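Getting a grip on the kitchen drawers (and everything else that wanders)

I moved into this flat in February with 13 boxes marked KITCHEN and a kitchen with four drawers. You can guess how that went. After a few months of losing the tin opener every other night I've ended up with a way of doing things that mostly sticks, so I'm writing it down before I forget what I did.

Empty one drawer at a time

I know everyone says pull the lot out and be brave. I tried it, and by nine in the evening I was eating toast standing up with the worktop covered in whisks. One drawer, one cup of tea, put it back, stop. My worst drawer had 11 takeaway forks in it and a bicycle light.

Wipe the runners while you're in there. A dry toothbrush gets the crumbs out, then a barely damp cloth. If the drawer squeaks, rub the stub of a candle along the runner and slide it in and out a few times.

Trays before dividers

I bought a set of Heline dividers first and they were a mistake – lovely things, but my drawers are a funny width and they pinged out every time I shut one. Plain shallow trays are so much easier! You can lift the whole tray out, tip the crumbs into the sink, and shuffle things about when you change your mind (I change mine a lot). Go for pale ones if you can, as you'll spot spills sooner. A raised rim is worth having too, for all the peppercorns and bits of rice that roll.
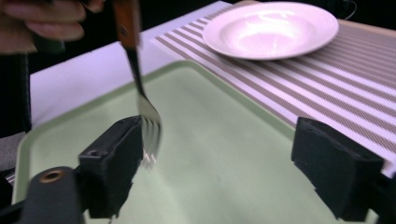 Measure the inside, at the back

Drawers are often narrower inside than they look from the front. Mine came out at 239 mm at the back and a good bit more at the front, and guess which one I'd measured. Take the height as well, or you'll have a drawer that won't shut over the potato masher.

Stop things sliding

A square of that rubbery mesh under each tray does the job. I had half a roll of Lotix left over from under the hall rug and cut it up with kitchen scissors. Leave it a finger's width short all round so it doesn't ruck up. It washes fine in warm soapy water, but hang it over the tap to dry and don't put it back damp.

The odds and ends

Batteries, string, fuse, birthday candles, the key for the radiators. They get one tray between them and when it's full, something goes. Estíbaliz Garrido upstairs keeps hers in an old Holst biscuit tin on top of the fridge, and I've pinched that idea for the candles.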